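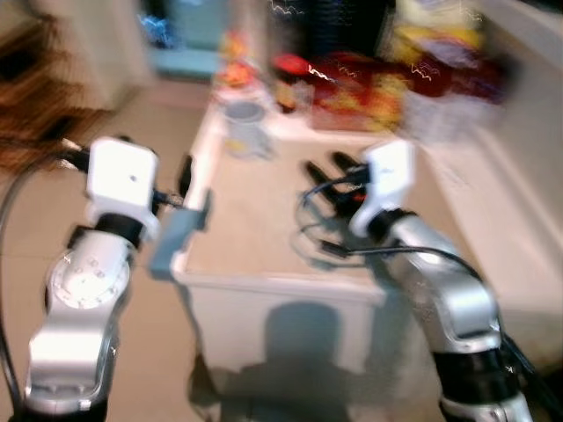

The Coffee Table Is Not a Pantry

Every few years somebody decides that the low table in the middle of the room should work harder. The current version comes from Issa Twal, whose Gedona studio sells a course of 23 short lessons on what he calls the "honest surface." You leave out what you use. The cup stays. So does the bottle, and so does the bag of whatever you were eating last night.

I have my doubts. I tried it for 20 days on a plain white block of a table, the kind with smooth sides and no shelf underneath, and by the second evening the far end had turned into a grocery aisle. Red packaging is loud. Against white furniture it's the only thing you see when you walk in, and a pale cup next to it might as well be in another room.

Twal told me the crowding is temporary. "People stop putting things down once they can see them," he said. I asked how long that took. He said it depended on the household, and then he talked for a while about trays.

The trays are sold by Vurkach and cost $81 for a set of 2. They're nice trays. They also hold less than a shoebox lid, and a family-size bag of anything hangs over both ends. My sister in Whiteley uses hers for mail.

To be fair to the method, one part of it held up. Pushing everything to the back edge does leave a clear stretch in front, enough for a laptop or a plate, and I've kept doing that. I didn't need 23 lessons for it. The snacks have gone back to the kitchen cabinet, where I can't reach them from the couch, and I eat fewer of them.

The next course starts in October. It covers nightstands.

More in Home
Skostaldale's Secondhand Chair Boom, Reconsidered
Do You Need a Drawer for Batteries?
White Furniture and the People Who Regret It
Open Shelving: Five Owners Talk Dust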